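How an exhibition gets onto the walls

Pornley Museum and Gallery: explainers for ages 8 to 12
Text by Eldana Jemal. Checked by Kwabena Kwofie, collections department. March 2020

An exhibition is a group of objects or pictures shown together for a fixed length of time. The time is usually a few months. When it is over, the objects go back to their owners or back into the store.

This page explains the stages in order. Words in capital letters are listed again at the end.

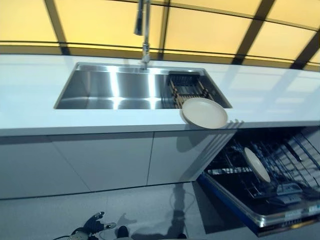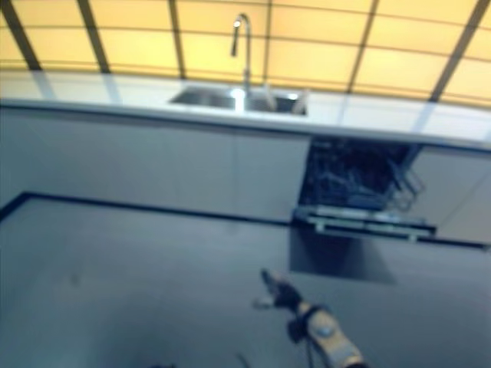
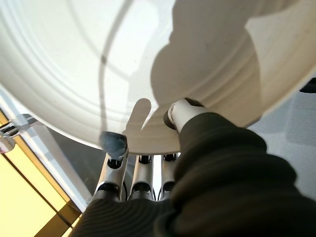 A counter with a sink (first two pictures) and the underside of a white bowl (third).

1. The idea

Every exhibition begins with a subject. The subject may be one artist, one place, one period of time or one type of object. It may also be a question, such as "How did people draw the sea before there were photographs?"

The person who works on the subject is called a CURATOR. At Pornley the curator of paintings and drawings is Ji-hoon So. A curator writes a short plan, usually two pages, which says what the exhibition will contain, who might come to see it and how much it will cost. The director reads the plan and decides whether it will go ahead. Many plans are turned down, or put off until another year.

A small exhibition takes about a year to prepare. A large one can take four or five.

2. The object list

Once the plan is agreed, the curator makes a list of everything that should be in the exhibition. The first list is always too long. Rooms have a fixed amount of wall, and pictures need space between them so that they can be looked at one at a time.

Each object in a museum has an ACCESSION NUMBER. This is given to the object on the day it joins the collection and it is never used again for anything else. A drawing in our store has the number 546. If the drawing is given a new title, or if we find out that a different artist made it, the number stays the same. Large museums use longer numbers, often with the year at the front.

The number is written on the object itself, in a place where it does not show. On a drawing it is written in soft pencil on the back. On a pot it goes underneath, on top of a thin layer of clear varnish, so that it can be removed later without harming the pot.

3. Borrowing

Few museums own everything they need. The missing objects have to be borrowed. An object that is borrowed is called a LOAN.

To ask for a loan, the museum writes a formal letter. The letter gives the dates, the room, the type of lock on the doors and the temperature of the air. The owner may say yes, may say no, or may say yes with conditions. Common conditions are that a picture must be shown behind glass, or that a person from the lending museum must travel with it. That person is called a COURIER. A courier stays with the crate for the whole journey, including the night if there is one.

For our exhibition "Guseo: Drawings of a River Town" the lenders were two museums and one family. The family lent a sketchbook. A sketchbook can only be shown open at two pages, so the curator had to choose which two.

4. Checking the condition

Before an object moves, a CONSERVATOR looks at it closely. A conservator is trained to repair objects and to slow down damage. The conservator writes a CONDITION REPORT, which is a list of every scratch, crack, stain and loose part, with photographs. The object is checked against this report when it arrives, and again when it leaves. If there is a new mark, everyone can tell at which stage it appeared.

Some of the things a conservator looks for in a painting:

Flaking. Small pieces of paint are lifting away from the surface.
Cracking. Fine lines run through the paint. Old paintings nearly always have some, and not all of them matter.
Foxing. Brown spots on paper. The word is thought to come from the colour.
Insect damage. Small round holes in a wooden frame may mean that beetle larvae have been feeding in it. The holes are made by the adult beetles on their way out.

5. Packing and moving

A painting travels upright in a wooden crate lined with foam. The foam is cut to the shape of the frame. The crate has screws instead of nails, so it can be opened without hammering. Arrows on the outside show which way is up.

When a crate arrives it is not opened straight away. It stands in the gallery, closed, for a day or so. The air inside the crate may be colder or drier than the air in the room, and wood and canvas change size very slightly when the air changes. If the change is slow the paint can cope with it. If the change is quick the paint may crack.

Our crates are numbered. Crate 844 is long and flat and is used for rolled textiles. It was made by Listitz, a workshop which builds crates and display cases.

6. Planning the room

While the loans are being arranged, a designer draws the room. At Pornley this work is done by Lachlan Strachan. He makes a scale model out of card and puts tiny printed copies of the pictures on the walls with sticky putty. Moving a small piece of paper is quicker than moving a painting, and it does no harm if it is dropped.

Pictures are normally hung so that their middle points are all at the same height. Galleries do not agree on what the height should be. Ours is 150 centimetres from the floor. In rooms used mostly by school groups it is lower.

The designer also plans the route. Doorways must be wide enough for wheelchairs and pushchairs. There should be somewhere to sit.

7. Light

Light damages coloured things. It does this slowly, and the damage cannot be undone. If you have seen a poster that has hung in a sunny window for years, you have seen the effect: the reds and yellows go first, and the poster looks blue.

The amount of light falling on an object is measured in LUX. Many galleries keep the light on oil paintings at 200 lux or so. Drawings, watercolours and cloth are given much less, often 50 lux. An outdoor reading on a bright day is many thousands of lux.

This is why rooms of drawings look dim when you first walk in. Your eyes need a few minutes to adjust. It is also why drawings are shown for a short time and then rested in a dark box, sometimes for years.

8. Writing the labels

A label beside a picture usually has two parts. The first part gives facts: the artist, the title, the date, what it is made from and who owns it. The second part is a short text of 50 to 80 words.

Short texts are hard to write. The curator writes the first version. An editor then takes out words that are not needed and asks about any that are not clear. "Oil on canvas" means that the paint was made by mixing coloured powder with oil, and that it was put on cloth. "Attributed to" means that experts think a certain artist made it but cannot prove it. "After" means that it is a copy of that artist's work, made by someone else.

You do not have to read the labels. Some visitors read every one, and others look at the pictures first and go back.

9. Hanging

The people who put objects in place are called TECHNICIANS or art handlers. Kwesi Agbenyega is in charge of the team here. They wear close-fitting gloves for some objects and use clean bare hands for others, such as glass, which can slip.

The paintings are first placed on foam blocks on the floor, leaning against the wall where they will hang. The curator looks at them and may ask for changes. Then the technicians measure, mark the wall, fit the hooks and lift. A small painting needs two people. A very large one may need a lifting platform.

The order of work is:

Walls painted and left until the smell of paint has gone
Display cases moved in
Pictures hung
Objects placed in cases
Labels fixed
Lights aimed and measured

Lights come last. Each lamp is aimed separately by a technician on a ladder or a platform while somebody on the ground checks for glare and holds the light meter.

10. While it is open

Work carries on after opening day. Small instruments record the temperature and the dampness of the air. Gallery staff walk through each morning before the doors open and compare the room with the plan. Glass is wiped, because people put their noses on it. Display cases stay locked, and only named members of staff may open them.

11. Taking it down

Taking down an exhibition takes less time than putting it up. Every condition report is checked again, the crates are brought back, and the loans go home with their couriers. The holes in the walls are filled and painted over. In the Abubakari Room, which is our oldest gallery, the walls have been painted so many times that the edges of the layers can be seen beside the light switch.

Words used on this page

ACCESSION NUMBER: the number that belongs to one museum object and no other
CONDITION REPORT: a written record of the state an object is in
CONSERVATOR: a person who repairs and protects objects
COURIER: a person who travels with a loan
CURATOR: a person who studies a collection and plans exhibitions
LOAN: an object that has been borrowed
LUX: the unit used to measure light falling on a surface
TECHNICIAN: a person who moves and installs objects

Something to try

Choose 3 things from your home that have something in common. Give each one a number. Write a condition report for each, with a drawing that shows where the marks are. Write a label of no more than 50 words for each, then set them out on a shelf and ask someone to read the labels without any help from you. If they ask a question, see whether the answer could go on the label.

Schools can borrow our card model kit from September. Ask at the front desk or have your teacher write to the learning department.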